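Flower arm thread, part 2. Same bench in the shared shop at Morkelthorpe, same arm, new gripper fingers. The task is still picking one artificial stem and putting it in a vase.

The fingers are TPU over a printed core, rev 37. Rev 36 held a stem fine and then let it rotate in the grip, so the bloom ended up pointing at the floor. The new pads have a shallow V groove. Rotation is mostly gone.

Fully closed, the servo on the old fingers drew enough to trip the supply. I capped the current in the Wukia driver and set a 275 ms ramp on close. No trips this month.

Wukia's config tool still resets the cap on a firmware flash. Write it down somewhere.

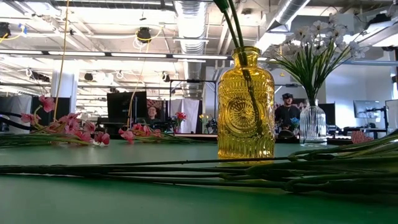 Narrow necks are the hard case. The planner wants to come straight down, but a long stem bends under its own weight, so the tip is never where the model says it is. I now grip lower and tilt the wrist a few degrees before insertion.

Log from April: 147 attempts on the narrow neck. Most failures were the tip catching on the lip. The rest were two stems picked at once, a perception problem I have been avoiding.

Clear glass is its own problem. Depth returns whatever is behind it. Halvard Sundqvist suggested skipping depth for the vase and fitting the rim from the color image. I did that over two evenings and it works on ribbed glass too, if the lights stay put.

Randi Amundsen asked why I don't fixture the vase. I could. A printed ring on the table would fix half the errors, but then I'm testing the ring.

Code for the rim fit is in the Flollomon repo, in the branch called neck. It needs a calibrated camera and it will fail silently if you skip that step. I'll add a check.

Next is separating stems that lie in a bundle. Current idea is to nudge the pile sideways, look again, then pick. Slow, but the arm has all night.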